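反光台面上的小物件,手持夹爪数据怎么教机器人看准:Odo方法公布首批结果

机器人研究栏目

熟悉桌面抓取这一行的朋友大概都有过类似的烦恼:台面一擦亮,机器人就犯糊涂。窗外的树影、窗框、天光全都落在石材表面上,人一眼就能分清哪块是倒影、哪块是真东西,可到了策略网络那里,一片浅色的反光和一张平放的白卡片,有时候看起来真的差不多。于是手爪会朝着反光伸过去,或者在离目标还有一小段距离的地方犹犹豫豫地停住,让守在旁边的人跟着着急。

Poltlow机器人学习实验室最近放出的一份技术简报,讲的正是这个老问题。他们给自己的方法取名叫Odo,思路说起来相当朴素:用手持夹爪在真实的窗边台面上采集示范,再利用手持时自然产生的视角移动,让网络学会区分“跟着台面走的东西”和“跟着光线走的东西”。简报篇幅不长,图也不多,但写得很用心,连哪些片段被丢掉、为什么丢掉都交代得清清楚楚,读起来很舒服。

主持这项工作的Ye-seo Yoon在电话里同我们聊了很久,聊到后来她自己都笑了,说本来只打算讲十几分钟。她说,组里最早是想回避反光的,给台面铺过布,也试过把百叶帘全部放下来采集,模型在这种条件下表现不错,一换到别人家的厨房就不行了。“后来我们想,既然大家家里的台面就是会亮的,那就在亮的台面上学吧。”

采集用的任务也很简单:拿起一只小巧的蓝白色物件,放到圆形的黑色垫子上,松开,退出来,再从别的方向靠近一次。窗台那一头照旧摆着洗衣用的瓶子、纸盒、印刷品和一圈黑线,采集员不去整理它们。
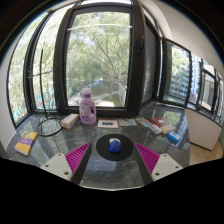 倒影为什么会骗人

要讲清楚Odo的做法,还得先说说倒影的脾气。一个放在台面上的盒子,镜头往左挪一点,它在画面里的位移是由它和镜头的实际距离决定的,台面上的石纹也是一样,两者的运动规律可以互相印证。窗外树木的倒影就不同了,它对应的是玻璃那一边很远的东西,镜头移动的时候,倒影会在石纹上“滑”过去,仿佛浮在台面下面很深的地方。

人拿着夹爪做示范,手总会有些自然的起伏和转动,过去大家常常嫌这种晃动麻烦,预处理时还要想办法压下去。Odo反过来把它当成了线索。训练时,网络每次会拿到一小段前后相邻的画面,除了预测下一步动作,还要顺带回答一个辅助问题:画面中每一小块区域的运动,和台面纹理的运动合不合拍。合拍的,多半是台面本身或者台面上的东西;不合拍的,就给它一个较低的权重,别让它左右手爪的去向。

这个辅助问题不需要人工标注,标签是从夹爪自身的位姿记录和台面平面的估计里算出来的。Yoon说,这是她最喜欢的一点,因为组里人手实在有限,真要一块一块去标倒影,大概谁也坚持不下来。到了真正部署的时候,辅助部分就摘掉了,机械臂上跑的仍是一个普通大小的策略网络,反应速度没有受什么影响。

还有一个细节值得一提。鱼眼式的广角画面在边缘处弯曲得厉害,台面的前沿会变成一道弧线,窗框也跟着鼓起来。如果直接拿原始画面去比较运动,边缘部分几乎都会被误判。团队的办法是先按镜头模型把每个小块的视线方向算出来,在方向上做比较,画面本身不做拉直,这样既保住了广角带来的大视野,也省掉了拉直以后四角模糊的烦恼。

简报里还专门谈到了目标物本身。一只鼠标的外壳是圆滑的,表面也会亮,从侧面夹和从顶上夹,手指碰到的弧度差别很大。采集员们起初习惯从同一个方向下手,后来被要求每做几遍就绕着台面换一个站位,让背景里的窗户、瓶子和纸盒轮流出现在不同的位置上。

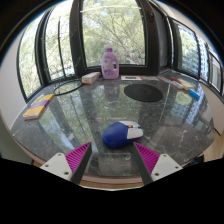

Poltlow,五月

首批训练用的数据一共是779段示范,由4位采集员轮流完成,全部在自然光下进行。实验室没有给采集员规定统一的动作快慢,只要求每一段都从夹爪张开开始,到夹爪完全退开为止,中间哪怕犹豫了、重新对准了,也照样留下来。Yoon解释说,人在重新对准的那一刻,视线的变化往往最丰富,恰恰是区分倒影的好材料,以前做项目时却总是最先被剪掉的,现在想想挺可惜的。

负责评测的是同组的Tarek Zaki。他把训练好的策略装到一台Zindon机械臂上,末端换成与手持版同样构造的夹爪,在实验室窗边的台面上连续做了66次放置试验。按照简报里的定义,物件被夹起、放到黑色圆垫上、松开后没有滚落到垫子外面,才算完成一次。最后有12次没有做成,其余都顺利完成。

Zaki是个讲话很细致的人,他把那12次失败一次一次地翻出来讲给我们听。其中一部分是夹得太靠近物件的一端,提起来以后转了个方向,放下时压到了垫子的边沿;另一部分和抓取关系不大,是手爪退出来的时候碰到了刚放好的东西。真正因为朝倒影伸手而失败的情形,他说在这一轮里没有再看到,不过他马上又补了一句,一个地方的一张台面说明不了太多,请大家先别把话说满。

作为对照,团队也用同样的示范训练了一个不带辅助问题的版本。简报没有给出这个版本的完整数字,理由写得很坦白:对照试验是在另一个光线偏暗的下午做的,放在同一张表里不公平,他们准备重新做一遍再补上。我们觉得这样处理挺让人放心的,也希望补充版能早一点出来。

关于夹持这一段,Zaki还多说了几句。手指上那种带细密棱纹的指垫,在圆滑外壳上贴合得比平面手指要好,人手上的示范与机械臂的动作之间因此少了一层差异。只是软垫受力之后会变形,从腕部的视角看过去,目标被两侧手指遮住的面积会随着用力大小而变化,网络得学会在目标露出来的部分很有限时依然知道它在哪里。团队为此在训练中加入了随机遮挡,遮挡的位置大多安排在两指附近。
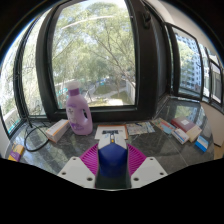 Robichaud,五月

参与联合测试的另一组人员在Robichaud的合作实验室,他们关心的问题要更实际一些:这种方法搬到别处以后,还需要多少新的示范?目前的回答只能说是初步的。那边的工作台也靠窗,石材颜色更浅,上午和傍晚的光线差别很大。直接拿Poltlow训练出的策略去跑,手爪大体上能找对方向,最后一小段下落却常常偏高,像是对台面的高度拿不太准。

两边的研究人员凑在一起看了好几天回放,怀疑问题出在台面平面的估计上。浅色石材纹理稀,能拿来当参照的细节少,平面估计就容易飘。眼下想到的补救办法是开机后先让手爪在台面上方慢慢绕一小圈,把四周那些安安稳稳待着的杂物也纳入参照,盒子的棱、卡片的边、瓶子的底,都比石纹更好认。这也解释了为什么采集时一直坚持不把台面收拾干净,那些看上去和任务毫无关系的零碎,在几何上帮了不小的忙。

Yoon对这个方向很有热情,讲起来滔滔不绝。她说很多家庭机器人的研究都默认台面上只有该有的东西,可谁家的窗台不是这样呢,洗衣液旁边放着药盒,药盒旁边放着不知道什么时候拿回来的折页。(这是她的原话,我们听着也想起了自家的窗台。)她希望以后的示范数据里,杂物能够多一些,摆法也随意一些,采集员进门是什么样,录下来就是什么样。

与此同时,团队也在尝试把采集的起点拉远。早先的示范大多从夹爪已经悬在台面近处开始,机械臂如果从房间的另一侧靠过来,一路上看到的地板、柜子和窗扇都是训练时很少见过的。新增的片段会从离台面更远、更偏的角度录起,让目标在画面里先是小小的一点,再一步步靠近。

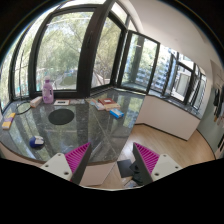

这样一来,单段示范变长了,采集员的手臂也更累一些,Zaki承认,他自己试着录过一个上午,中午拿筷子的时候手都有点发抖。为了让大家轻松一点,组里正在改夹爪的握把,把重心往手掌方向收,握柄的角度也略微调大。新握把的打印件已经试用过两版,第一版太滑,第二版反馈不错,只是手小的同事觉得扳机离得还是远了点。

远距离片段还带来了一个意料之外的小收获。镜头离台面远的时候,倒影和实物的运动差别会变小,按理说辅助问题应该更难答才对,可是因为画面里同时有地板、墙面和窗框可以互相参照,平面估计反而稳了下来。Yoon推测,网络可能是先借着房间的大轮廓把台面的位置定住,走近以后再去细分表面上的明暗。这个推测目前还没有单独的实验来支持,她请我们务必注明是推测,我们照办。

打开的玻璃窗扇则是另一件让人头疼的事。窗扇一转,映出来的树影也跟着换地方,而且它离台面上的平面很远,不在Odo现有的假设里。团队暂时的做法是只对台面以内的区域计算辅助问题,台面以外一概不问,等以后有了更多竖直反光面的数据,再来考虑要不要扩展。

至于数据什么时候开放,Yoon说整理工作正在进行,窗外的建筑和可能辨认出住址的画面需要先做处理,这一步比预想的费时间。随数据一起放出的还会有镜头标定文件、夹爪的零件图,以及那份写得很长的采集员须知。须知里有一条Zaki特别喜欢,讲的是放好东西以后先松手,停一停,再往后退。

对接触细节感兴趣的读者也可以等一等补充材料,团队打算把12次失败的回放逐一附上说明,和重新做过的对照试验放在一起。Robichaud那边则准备先解决浅色台面的高度问题,绕圈参照的版本已经写好,接下来要在上午和傍晚各跑一轮,看看光线变化之后还稳不稳。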